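The shop at Droston had made wooden toys and then plastic ones and then, for a long sad stretch, only shelf brackets, and by the summer I am telling you about it had money in the bank for the first time since my father's day. It was not a great deal of money. It was enough for one arm and the hand that went on the end of it, or for a new roof over the packing room, and we had been arguing about which since December.

I was for the arm. I had gone over to Brestgate to see one working and had come home with a folder under my coat and the feeling you get after a wedding. My aunt was for the roof, and my aunt kept the books, so you can imagine how those suppers went. She would pass the potatoes and ask what a hand like that ate. I would say it ate nothing, it ran on the wall current. Then she would ask who mended it, and I would look at the potatoes.

The quote came by post on 28 July 2021, five pages, with the service plan printed smaller than the rest. Training was 2000 dollars by itself. There was a line for a guard rail and a line for carrying the thing up our stairs, which I thought was a little cruel, as there are only 16 of them. But they had also given us the use of their planning program for the month, the Cistau, and that was what kept me up nights at the kitchen computer with my shoes off. You could build whatever you meant to make, and put the hand to it, and see how it got along before you had paid a cent. I gave it red blocks and lime-green bars, the colors we used to be known for, and a marble floor that we could never have afforded in life.
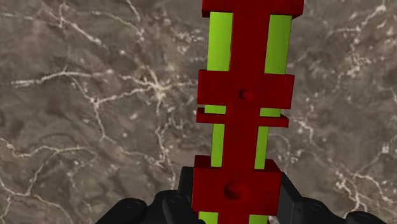
Fifty dollars a month for the service plan was robbery, came my aunt's voice over my shoulder, and had I asked whether it went up in the second year, because they always went up in the second year, and she would like that in writing before she heard one more word about fingers. She had her robe on and the quote in her hand, and she had been at it with a pencil.

I had not asked. I said I would. She pulled out the other chair – the one with the bad leg, which she never took – and sat down and wanted to know what the training was for, if I was already up past midnight training myself for free. I said that was different. She said it did not look very different, and drew a line through something.

We went down the pages together after that, slowly, with the kettle going. The guard rail stayed. The carrying came out, for she had a nephew on the Pryor side with a strong back and nothing to do. She asked what we would pay for a used one, and I had to admit there was a used one at Brestgate, last year's model, that I had walked right past on my way to the shiny one.

"And what would be left over," she said, "if a person bought that?"

I worked it out on the back of the envelope. It came to half a roof. She looked at the figure for a good while, and then at the ceiling, and asked me which half I thought leaked worse.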